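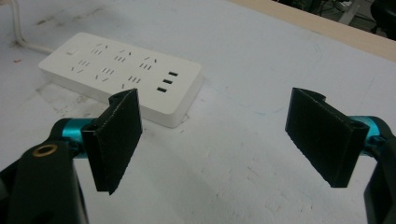 Chapter 8
Sharing the Load: Electricity at Home

Think back to the last time the lights went out where you live. Maybe you were halfway through supper, or brushing your teeth, and suddenly the whole house was so quiet you could hear the neighbor's dog. We get so used to the hum of things running that we hardly notice it until it stops!

In the little town of Brurkville, one cold November evening, half the kitchens on a single street went dark within the same hour. The power plant was fine, and so were the lines. People had simply plugged in their space heaters while the ovens were still on, and the breakers did what breakers are meant to do.

To see why, we need one handy idea, and that is power, which we measure in watts. Every appliance asks for a certain number of them. A phone charger asks for very few. A heater and a kettle running together can easily ask for 3000, and a circuit rated at 15 amps, on ordinary American household voltage, can't supply that much.

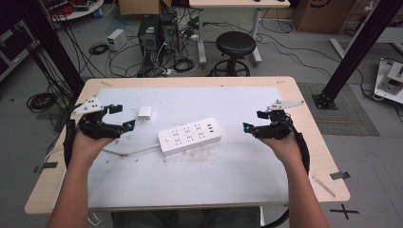
Adding more outlets to a circuit doesn't add any more power to it, though it's an easy mistake to make (and plenty of grown-ups make it). All the things you plug in are still drinking through the same straw, so to speak.

Before you read on, take a walk through your own home and write down what is plugged in, room by room. Keep your list, please, as we'll need it in Section 8.2.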